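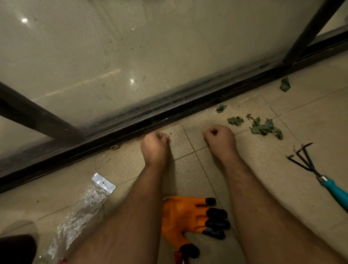 Screen door and track, back room – 29 November 2022

Started on the sliding door today. Complaint from Noémi was that the screen drags and then jumps when you pull it toward the wall side. I got down on the floor to look at the track before touching anything. Dust and grit all along the grooves. The mesh has dark specks and smudges over it and is worst at the bottom edge, just above the track. No point in fitting new rollers over that, so cleaning comes first.

Order of work:

Loose dirt out of the grooves dry, with the narrow nozzle and the stiff brush. Do not wet it before this, it turns to paste and packs into the corners. Dexter did it wet in June and we spent the next morning with toothpicks.

Then warm water with a little dish soap, old toothbrush, one groove at a time. Wipe with a rag over a putty knife. Change the rag often.

Mesh: soft brush on the vacuum, low setting, top to bottom. Sponge after that with somebody holding a flat board behind it. Light pressure only. The mesh is fine and I don't want it bellied out at the bottom.

Tiles in front of the track get swept last. Grout lines there to be scrubbed on the same pass, using what is left in the bucket.

Did the dry pass on the track only. 16 minutes with the nozzle, longer than I expected. What came out was mostly gray dust and sand, plus two small screws that don't match anything on this door. They are in the jar on the windowsill if somebody is missing them.

Ran the door after the dry pass. Better over the first half, still catches near the end. I think the catch is a roller and the dirt was only making it worse, but will not know until the panel is out. Dalibor says the Parkov rollers fit this profile. Rhea thinks the wheel is too wide and we should go with Engelbrecht again. Measure before ordering. I wrote the groove width on the back of an envelope and can't find the envelope.

Spare mesh: we have one roll on the shelf, 375 cm left on it by the tag. Enough for this panel if the cleaning doesn't bring it back. The color is a bit darker than what is on the door now – fine for the back room, would not use it out front.

No oil on the track. The last can of spray left it sticky and everything stuck to it. Dry silicone if we need something, and only on the rollers.

Still to do: wet pass on track, mesh both sides, lift the panel out (two people), check the adjusting screws at the bottom corners, measure the groove again. Knee pad is in the cabinet under the sink. The tiles are hard.

Bjartur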